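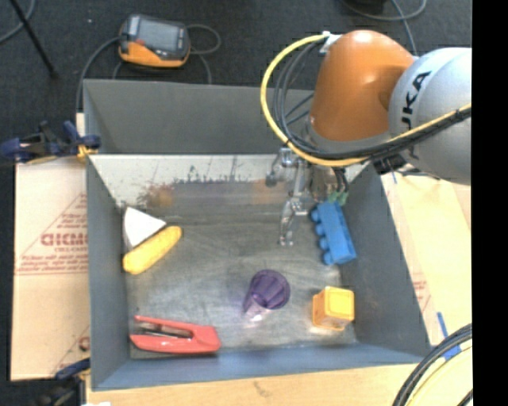

Everything you own is pretending to have a color. Color is really a matter of which bits of light a thing sends back to your eyes and which bits it keeps for itself. White light, like sunshine, is a mixture of all the colors of the rainbow. A red stapler soaks up most of them and bounces back the red. A blue toy brick is just as greedy, but it gives back the blue. The purple cup is sneakier - it's see-through, so some of the light goes straight through and comes out purple on the other side. A gray bin gives back a bit of everything, without much enthusiasm.

Now take your stapler into a closet and shut the door. What color is it? With no light to bounce, it has no color to show you. Your grown-ups may ask what you are doing in there. Say "science."

Dogs see fewer colors than we do. They have 2 kinds of color-sensing cells in their eyes and most people have three, so a red ball on green grass looks rather dull to a dog. It will chase the ball anyway.

Try this at home: shine a flashlight through a colored candy wrapper onto white paper, then onto a red sock. Write down what you see. Then put the sock back where you found it, or at least near there.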